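The Box Room
March 14, 2021

Anyone who has moved house knows the cardboard box as a kind of optimism with flaps. Mine came flat, in a bundle from Castillo, a packing shop in Grultton whose window promises "everything but the van". I bought 57. The woman at the till asked if I was sure, and I said I was, having no idea how many cups I owned.

The first evening went well. Books went into small boxes, as every leaflet advises, and I wrote on the sides in capitals. By the second evening the capitals had gone and the labels had turned philosophical: BITS, MORE BITS, KITCHEN?

A box is only as good as its bottom. Two strips of tape along the middle seam will hold a dinner service; the four-flap tuck, in which each flap goes under its neighbour and no tape is used, will hold a pillow as far as the landing. I had always trusted the tuck. I now own one fewer casserole.

Then there is the unpacking, at the Gusside end. Six boxes in the hall have been there long enough to be dusted. One serves as a telephone table. I open them now and then, fold back a flap, peer into the dark and close them again - a habit I had previously reserved for the fridge.

The rest, flattened, are behind the wardrobe. They will come in useful, as my mother's did, for 30 years.
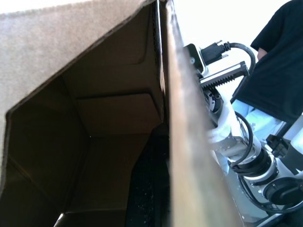 Can you use the same cardboard box for more than one move?
Most will manage a second, provided the corners are still firm and the board has never been damp. Put fresh tape on the bottom seam and keep the older boxes for bedding and clothes.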